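Pindilari Residents' Association
Kitchen and Common Room Working Group
Minutes, Aug 18, 2026

Apologies: received from Khan House; no deputy sent.

1. Minutes of the previous meeting
Approved with one correction. Under item 4, "Trondard" should read "Clanel" as supplier of the extractor duct.

2. Countertop replacement
Two quotes were tabled. Trondard priced the work at $3295, including removal of the old surface and a new sink cutout. Clanel quoted less for materials but excluded disposal. The depth of the counter at the back wall was discussed, as the outlets sit low and the present backsplash does not clear them.
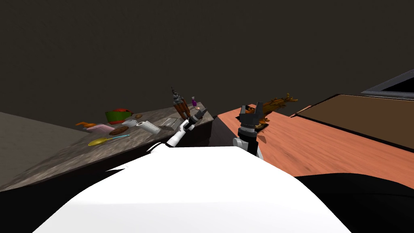
Sajib Nanayakkara objected that neither quote dealt with the sealant joint at the wall, which has failed twice, and asked that it be written into the scope before any deposit is paid. Agreed. Both firms to requote on that basis.

3. Budget
The balance available for the common room is $2000 this year. The remainder of any countertop cost would fall to the January allocation. The meeting did not favor borrowing from the roof reserve. A request for $300 for shelf brackets and paint was approved.

4. Booking rules
Evening bookings overrun and the next group finds the door locked. Proposed that each booking end 15 minutes before the hour. Carried, 3 in favor, one abstention. The notice on the door to be amended.

5. Water heater
Descaling is overdue. The service contract does not cover it. Deferred until the contract wording has been checked.

6. Other business
The key to the meter cupboard is missing. Members to check their sets.

Next meeting: to be set once the revised quotes are in.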